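The Cult of the Empty Shelf

By Fenna Wouters

There is a kind of advice that arrives every January, along with the gym offers and the juice. Own less. Clear every surface. Keep only what you use, and hide that too. This winter it came to my phone as an app called Velleo, which promised to teach me "the discipline of space" in 20 days and wanted my credit card before it would begin.

I signed up. I have a small apartment, a husband who keeps cables, and a weakness for being told what to do.

Day one was a kitchen cupboard. Day two was the same cupboard, because I had apparently been sentimental about the jars. By day six I was asked to photograph a shelf with a single item on it and "notice how the room breathes." The room did nothing of the kind. My mixing bowls were on the bedroom floor.
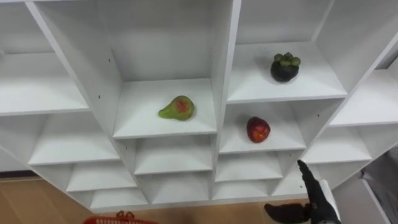 One fruit to a cubby: the less-is-more school of storage.

The people who sell this stuff like to talk about calm. I asked Velleo what the claim rested on and was sent a survey of 1000 of its own subscribers, all of whom had paid to feel calmer and most of whom said they did. I'd have been more impressed by a survey of the people who quit in the first week.

Mỹ Vũ worked as a home organizer for years before she went back to bookkeeping. Her clients, she told me, rarely had too much furniture or too few boxes. They had long hours and kids. "I'd leave on a good afternoon and the place looked wonderful," she said. "Then I'd get a call in the spring and we'd do the same closet again. I was charging for that, so I didn't complain."

She also noticed how much they bought. One couple spent $3000 on cube shelving and matching bins in order to own less. The bins went in the garage. 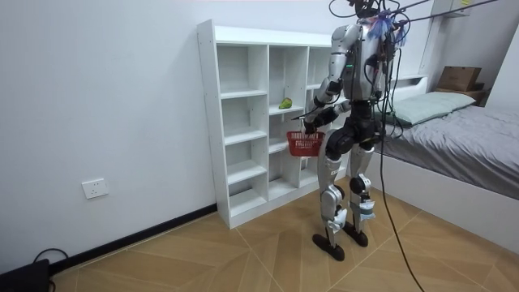
Open shelves and a red basket. Storage has a way of calling for more storage.

Kimie Sugiyama, who rents out rooms in her house, takes the opposite line. Her hallway has coats three deep, and a bowl of keys that may fit nothing. She can find a flashlight in the dark. I tested her on this, and she came back with the flashlight and a spare battery while I was still looking for the light switch.

None of this makes clutter a virtue. I did throw out some dreadful pans, and I don't miss them. But I'd have done that for free, on any wet afternoon, without a push alert at 7 a.m. asking whether my spoons were serving me.

I canceled on day eleven. Velleo offered me a discount, then a longer plan. The mixing bowls are back in the cupboard, stacked badly, and the cables are where they always were.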